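## 3. Recording page-handling examples

This section covers the recording of examples for the page-handling task set: opening a book, holding it flat, turning a page and closing it. It assumes that the arm has been fixed to the bench and that the gripper and wrist camera have been checked as set out in section 2. If either has been removed or knocked since then, go back and repeat those checks first.

The steps apply to the Emen two-finger gripper with the standard black fingers. Sites using the long fingers should follow the separate sheet from Mellance. The two kinds of finger must not be mixed within one batch.

### 3.1 What you need

- The arm, with gripper and wrist camera fitted
- The hand controller and foot pedal
- The recording computer, with Qian Recorder open
- Books from the task set list
- A plain or patterned cloth for the bench top
- The batch sheet, on paper or on the shared drive

Use real books, the kind that people read and leave lying about. Textbooks, manuals, cookery books and school atlases are all suitable. Do not use books with loose pages, metal corners or ring bindings. A book that weighs so much that the operator cannot shift it with one finger should be left out of this set and put aside for the lifting set.

> **Note:** Line drawings and dense print are useful in this set. The learning system has to find the edge of a page when the page itself is full of straight lines, and it learns this badly from novels alone.

### 3.2 Preparing the bench

1. Clear the bench of everything that is not listed on the batch sheet.
2. Lay the cloth so that it covers the whole working area, and smooth out any folds. Tape the far corners under the bench.
3. Put the book on the cloth, open at any page in the middle third.
4. Turn the book so that it does not line up with the bench edge. Any angle will do. Choose a new one for each run.
5. Check the light. There should be no bright patch on the paper when you look at the camera view. If there is, move the lamp and leave the book where it is.
6. Write the cloth code and the book code on the batch sheet.

Change the cloth when you change the book. If the same cloth stays down for a whole batch, the system may learn to look for the cloth.

> **Caution:** Keep hands and sleeves outside the marked area whenever the arm is powered. The person holding the controller is the only one who may say that it is safe to reach in.

### 3.3 Starting a batch

1. In Qian Recorder, choose **New batch** and then **Page handling**.
2. Type the operator's initials and the site name. Use the full site name, for example *Geronville*, as the import tool will not accept short forms.
3. Choose the finger type. The list opens on the last type used, so read it before you go on.
4. Press **Check cameras**. The wrist view and the bench view should both appear and move smoothly.
5. Move the arm to the rest position with the controller. The status light in the corner of the window turns green.
6. Press **Ready**. Nothing is being recorded yet.

If the wrist view is missing, close the program, unplug the camera lead at the computer end, plug it back in and start again from step 1. Do not unplug the lead at the gripper end. The plug there is small and the pins bend.

### 3.4 Recording a hold

The hold is the first task in every batch. The other page tasks are built on it, and a poor set of holds spoils the page turns that follow. A run starts when the foot pedal goes down and ends when it is released.

1. Open the fingers to the width shown on the batch sheet.
2. Press the foot pedal and keep it down.
3. Bring the gripper over the book at a steady speed. Do not stop halfway to line it up. If you need to correct the path, correct it while moving.
4. Lower the fingers on to the paper, slowing down over the last part of the movement.
5. Stop when the force bar reaches the blue band. If it goes into the red, lift off and end the run.
6. Keep still for three seconds.
7. Raise the gripper straight up until both fingers are clear.
8. Release the pedal.

The wrist camera sits close to the fingers, so they look very large in its view and are out of focus. The camera is set to be sharp at the paper. Do not adjust the focus ring to sharpen the fingers, even if it makes them easier to follow. Watch the print near the fingertips, and use the bench view to judge height.

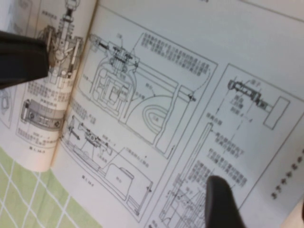 ### 3.5 Judging a hold

Play each run back before you record the next one. It can be played at double speed. Mark it **Keep**, **Keep with note** or **Discard**, using the points below.

**Keep** the run if:

- the print between the fingers can be made out in the wrist view
- both fingers come down in one movement and do not drag
- the book stays where it was on the cloth, or shifts only slightly
- the pedal was held for the whole run

**Keep with note** if a page curls or lifts at one side while the fingers are down. Curled pages are normal in thick books and the system needs to meet them. Type `curl` in the note box and add `left` or `right`. Use `slide` if the book moves more than slightly on the cloth, and `cover` if one finger hides most of a drawing or a heading.

**Discard** the run if:

- the paper creases or tears
- a hand, sleeve or cable crosses the wrist view
- the force bar went into the red
- the operator stopped for a long time in mid-air

A failed hold is different from a spoilt one. If the fingers miss the page, or a page slips out from under them, and everything else was in order, mark the run **Keep with note** and type `miss`. Do not record a better one over the top of it. Misses are used when the system is tested.

> **Note:** The note box takes only the words on the printed list. Longer remarks go on the batch sheet, next to the run number.

### 3.6 Recording a page turn

Begin page turns only when the batch has eight kept holds for the same book. Runs marked **Keep with note** count towards the eight, but misses do not.

1. Set the task to **Turn, right to left** or **Turn, left to right**. For books read from right to left, still choose by the direction in which the page will move.
2. Press the pedal.
3. Bring one finger down near the outer edge of the page. Keep the other clear of the paper.
4. Draw the page gently towards the spine until it bows.
5. Slide the free finger under the bow.
6. Carry the page over. Follow the curve of the paper and do not pull it flat.
7. Let the page fall, then press lightly once on the new page.
8. Raise the gripper and release the pedal.

If two pages turn together, finish the movement as normal and type `double` in the note box. Do not go back and separate them during the run.

Glossy paper is harder to bow than matt paper. If you have tried a glossy page up to three times without success, stop, mark the book as `glossy` on the batch sheet and move to the next one. Do not raise the force limit and do not put tape or rubber on the fingers. Either change makes the runs unusable alongside those from other sites.

### 3.7 Changing books and operators

After each book:

1. Return the arm to the rest position and switch motor power off.
2. Take the book away and look through the pages that were handled. Record any marks on the batch sheet.
3. Wipe the fingertips with a dry cloth. Ink and paper dust build up on them and change the grip.
4. Lay the next cloth and book as described in 3.2.

Operators should change places after two books. Start a new batch when this happens, even if the books and cloths stay the same. Each person moves the controller in their own way, and the batch record is the only place where this is kept.

### 3.8 Closing and sending the batch

1. Press **End batch**. The program lists any run that has not been marked.
2. Mark the remaining runs. A batch with unmarked runs cannot be sent.
3. Compare the run count in the program with the one on the batch sheet. If they differ, leave the batch open and tell the site lead.
4. Press **Send**, and leave the computer on until the bar is full.
5. Switch off motor power at the wall. Put the cap on the wrist camera.

Runs marked **Discard** are sent with the rest and are removed later. Do not delete them from the computer by hand, as the numbering will no longer match.

### 3.9 Common faults

| What happens | What to do |
|---|---|
| Force bar does not move | Lift the fingers clear, press **Zero**, try again |
| Force bar jumps when the arm is still | Check that the camera lead is not pulling on the gripper |
| Wrist view is sharp on the fingers, blurred on the paper | Focus ring has been moved; reset it as in section 2 |
| Book slides on every run | Retape the cloth and use less sideways movement |
| Pedal does not start a run | Check that **Ready** has been pressed |
| Run ends too soon | Pedal was released; mark the run **Discard** |

Questions about the note words or the book list should go to Chunhua Jiang. The list of note words in use was last changed in June, when `cover` was added.

Section revised 24/08/2021.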